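2025-11-23

# Does Hard Water Ruin Tea, or Do People Just Like Complaining?

Final report, Everyday Chemistry project

## Background

Vadon and Birnance share a bus line, a bakery chain and a low opinion of each other's tea. Vadon gets its water from a reservoir. Birnance gets its water from wells drilled into limestone, and any kettle that has lived there for a year will show you the results. People in Vadon say Birnance tea tastes like a sidewalk. People in Birnance say Vadon tea tastes like nothing at all, and that at least a sidewalk has character.

We wanted to know whether tasters could tell the two waters apart once the tea was made. We also wanted a project that involved sitting down.

## The survey

In August we left paper forms in the libraries of both towns and got 97 back. The form asked where people lived, how they took their tea, and which town had the better water. Nearly everyone picked their own town. The exceptions had moved recently and seemed bitter about it.
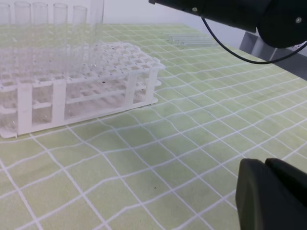
One reply from Birnance said that hard water was the only reason tea had any body, that soft water was for ironing, and that we should write this down. We have written it down. It was a common view on that side, usually expressed with more underlining.

The comments box was a mistake. We left a lot of space and people used it, mostly for parking.

## Measuring hardness

We tested tap water from both towns with the standard soap method. Soap solution goes into a measured sample a little at a time, and you shake until the lather stays put. Hard water needs more soap, as the dissolved calcium ties it up as scum before it can foam. Each sample was 100 milliliters.

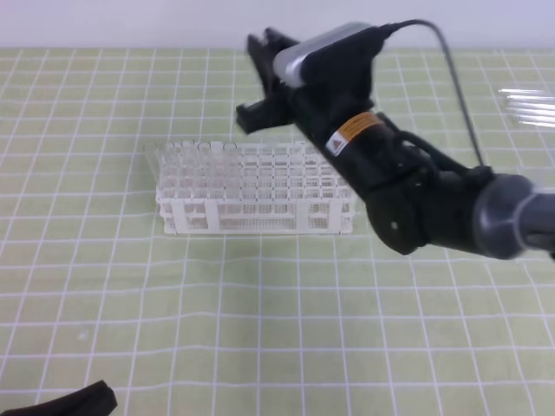

*Figure 2. Gripper above the white test tube rack.*

The Birnance water took far more soap than the Vadon water every time we ran it. Neither town will be shocked. We also boiled some of each and tested it again. Boiling brought the Birnance figure down, which fits with where the kettle crust comes from, but it was still well above Vadon.

A third sample came from the Man, the river between the towns. We did not make tea with it. It landed in the middle and pleased no one.

## The tasting

Tea from each water was brewed with the same brand, Ulach black, in matching pots for the same time. Tasters got 2 cups and had to say which town each came from. We marked the answers on a sheet of squared paper, one square per taster, with Vadon residents on the left and Birnance residents on the right.
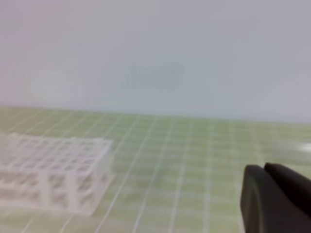

Tasters did well when the tea was black and badly when it had milk in it. The black tea gave itself away before anyone drank it, because the Birnance cups had a film on top and the Vadon cups were clear. Our chart is easiest to picture on something like the green mat with its white grid, with the correct answers filled in: solid blocks for black tea, and for milk tea a pattern you could get by dropping peas. We should have used lidded cups. We thought of this on the bus home.

Confidence was no guide to anything. The seven tasters who called themselves experts on the sign-up sheet did no better with milk tea than the others, and took longer.

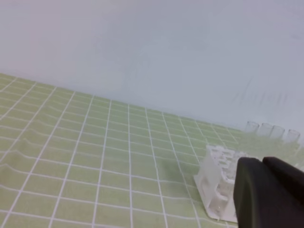 ## Problems

- The film on the black tea meant our blind tasting was only blind for people who didn't look down.
- Our pots cooled at different speeds. One had a chipped lid.
- Most tasters lived in Vadon, where we held the tasting. Birnance residents were invited but the bus was late.
- We ran out of cookies halfway through, and later tasters were harsher about both teas.

## What we would do next

Repeat it in Birnance with covered cups and a tea other than Ulach, which is strong enough to hide a fair amount of geology. We would also try filtered water, and we would make the comments box smaller.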